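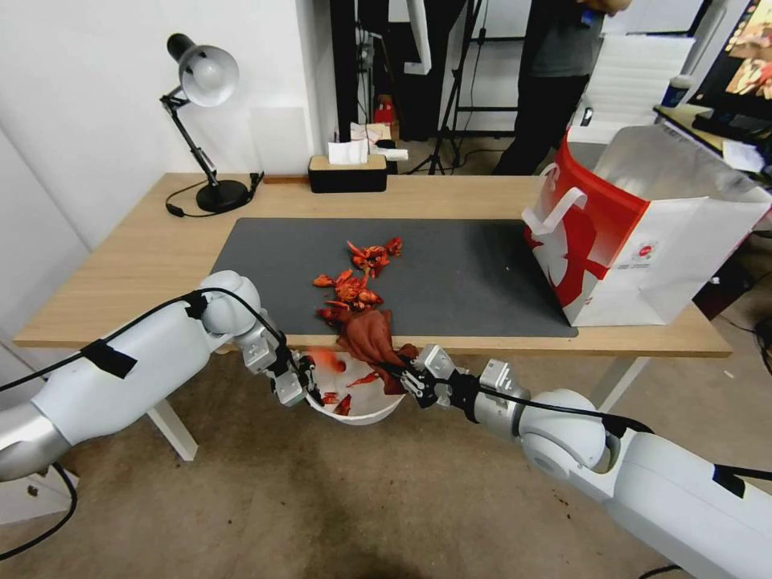 Call for readers and transcribers: the Aryee Letters

The Cosham Local History Circle is looking for people to help us read and copy out the letters of the Aryee family, written between the last years of Queen Victoria and the coronation of George V. The collection has 567 letters, of which 159 have been transcribed until now. We would like to finish the rest before we begin to prepare the printed edition.

The letters were sent mostly by two sisters to their brother abroad. They write about church, prices, the illness of the old Queen, the crowds in London and a long quarrel over a piano. The handwriting is clear in the early years and becomes more difficult later, when the elder sister began to write across her own lines to save paper.

What you will do

You will receive scans of 11 letters at a time and type them exactly as they are written, with the old spelling and the mistakes. Each letter is read by 2 people separately, and then Mairéad Cronin compares the versions. Where you cannot read a word, please leave a gap in square brackets – we prefer a gap to a guess.

Who can apply

You do not need a degree in history. You should read English well, have a computer at home and be able to give us a few hours in most weeks until April. Experience with old handwriting is welcome, but Dzifa Essien will give an evening of training to all new readers. It starts at 6.30 pm and can be followed online.

The work is unpaid. We refund travel to the training, and every reader will be named in the edition and will receive one copy of it.

How to apply

Write a short letter to Iddrisu Gbeho, project secretary, and say which hours suit you and whether you prefer the early or the late letters. Please add a transcription of any handwritten page you have at home, even a recipe or a postcard, with a copy of the original. Applications by post are also accepted – mark the envelope "Aryee Letters".

Everyone who applies will get an answer.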